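Numamness handheld gripper kit, pair, on trial from Merance. Inspection before we decide whether to pay for it. Checked on a Friday, signed off on the following one, which tells you something about item 7.

Key: **OK** = fine. **FIX** = fine once somebody does something. **NO** = send it back.
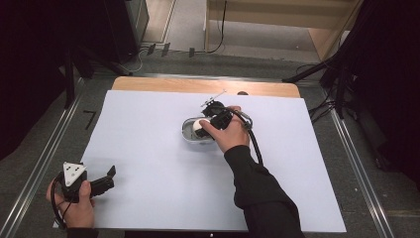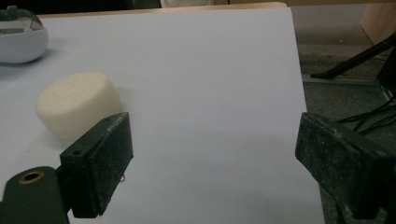
*First picture: both grippers at the table. Second picture: the view from one gripper's own camera, fingers open.*

## A. Table and floor

- [x] **1. Work surface covered, flat, nothing on it that isn't part of the task.** OK. The manual asks for "a neutral matte field." We own a white sheet.
- [x] **2. Floor strips stuck down at both ends.** OK. Pressed each one with a shoe, as per the well-known international standard.
- [ ] **3. Cables clear of walking routes.** FIX. There are black cables on the carpet near the stand on the right, and they have the look of something that breeds. Tie them up or route them behind the stand. The Merance setup sheet says "tidy as appropriate," and I would like to meet whoever was paid for that.
- [x] **4. Stands steady when nudged.** OK. Nudged twice. The second time was for my own satisfaction.
- [ ] **5. Metal rails around the table visible to a person carrying something.** FIX. They're silver on dark gray carpet, so you'd think yes. Carry a box and try it. Bright tape at the corners, please.

## B. The grippers

- [x] **6. Body free of cracks, both units.** OK.
- [ ] **7. Finger faces clean.** FIX. Dusty and scuffed, with pale specks all over. The brochure calls the finger material "low-maintenance," and it has certainly been getting low maintenance. Wipe with a dry cloth before each session. Wet cloth is forbidden on page 3 and recommended in the appendix. I asked Merance which and was told the appendix is older. Asked again a week later and was told the manual is older. Dry cloth.
- [x] **8. Threaded insert seated, not proud of the arm.** OK, left jaw. The brass ring sits where it should. Right jaw checked by fingertip.
- [x] **9. Finger screws tight.** OK after a quarter turn on one. The supplied hex key fits every screw on the kit except the ones holding the fingers. Use ours, from the blue drawer, and put it back.
- [x] **10. Marker plate fixed firmly, no wobble.** OK on both. Don't pick the gripper up by the plate. It looks exactly like a handle and it isn't one.
- [ ] **11. Cable strain relief.** FIX. The cable loops over the hand and down past the wrist. Works, but a sharp reach pulls on the connector. Merance sells a clip. Hnatiuk sells the same clip for less and will even answer the phone.

## C. The person doing the work

- [x] **12. Sleeves fitted at the cuff.** OK. Long sleeves are allowed if the cuff stays at the wrist and out of the jaws.
- [x] **13. No rings, watches or lanyards.** OK. One lanyard surrendered under protest.
- [x] **14. Thumb clear of the jaw when closing on small pieces.** OK with a warning. On small rounded parts the thumb ends up right beside the piece. Close slowly. The grip is mild, but so was the language in the incident book last May, until it wasn't.
- [ ] **15. Break taken at the suggested interval.** NO. There is no suggested interval. The kit comes with 205 pages and none of them mentions that arms get tired. Write one in ourselves.

## D. Paper and money

- [x] **16. Serial numbers match the packing list.** OK.
- [ ] **17. Price matches the quote.** NO. Quoted $3,493 for the pair. Invoice adds $1,667 for "onboarding," which seems to mean the setup sheet mentioned in item 3. Either that line comes off or the pair goes back in its box.
- [ ] **18. Spare fingers included.** FIX. Listed on the box, absent from the box. Sestholm has the same kit and says theirs turned up under the foam, so look there before writing a rude email. I wrote the rude email first.

**Result:** conditional pass. Items 3, 5, 7 and 11 before the next session, item 15 by whoever complains of a sore shoulder first, item 17 with purchasing. Recheck finger screws after every full day of use and initial the sheet on the back of the door.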